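Household Practice 1 – Handout 4
Loading, unloading and the sink beside it

Please read before the practical. Bring a tea towel and closed shoes. We start at the sink, so sleeves up when you walk in!

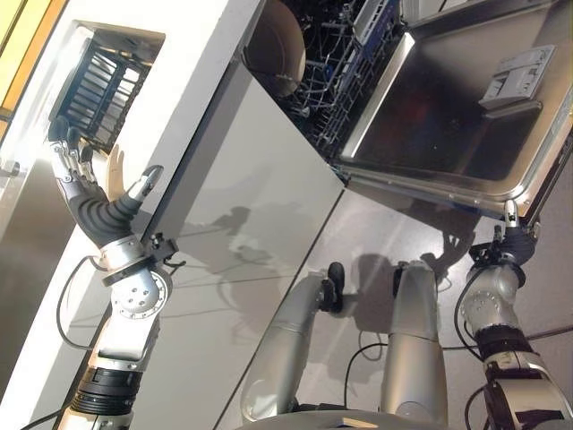
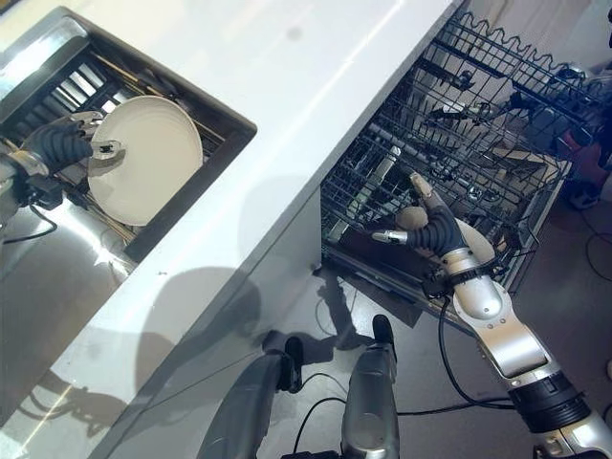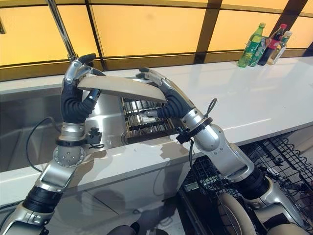

Notes by Sylvain Lefèvre
Thursday, January 27, 2022

I love teaching this unit. Most people arrive thinking they already know how to load a dishwasher, and then we spend a whole morning finding out how much there is to enjoy in doing it well. A round plate, a rack with tines, a sink within arm's reach – you can practise nearly everything in the course with those.

1. The plate and the tine

Look at the tan plate in the first picture. It stands upright in the rack, and upright is what we want for every plate you load. Hold it by the rim, lower it between two rows of tines and let go once it has settled. Don't force it. If a plate rocks, move it along a slot. Deep plates often need a free slot on either side, and your fingers will learn this faster than your eyes will.

In the second picture the upper rack of the dishwasher is pulled out and there is a white plate standing in the rack in the sink as well. Get used to both kinds of rack. The spacing is different and so is the angle a plate leans at. We'll swap between them in the practical until it feels natural (it does come, I promise).

2. The awkward shapes

Round plates are the friendly ones. The cream rectangular dish held over the sink in the third picture is a nicer challenge! With a long dish, take one end in each hand and keep it over the sink while you turn it. Tilt it so any water runs off one corner. Then decide where it goes: along the side of the lower rack is my favourite, but try it your own way first and tell the group what you found.

3. The door

Open it all the way before you start. A half-open door bounces, and you'll bump it with a knee. Keep the floor in front clear, walk around the door and never lean on it. When unloading, empty the lower rack first so drips from the top don't land on dry plates.

4. For the practical

Work in pairs, one at the sink and one at the dishwasher, and change over after every load. The Pidham group has 29 place settings to get through and the Quintana group has the same, so find a rhythm early. Talk to each other about colour, weight and shape as you pass things across. It sounds silly and it helps enormously.

Written work: 2 pages on how you would arrange the racks in your own kitchen, with a sketch. Labels matter more than neat drawing. Hand it in at the start of the next class.

Contact: Tokow Household Studies office, room 89 | © Tokow Household Studies | Back to top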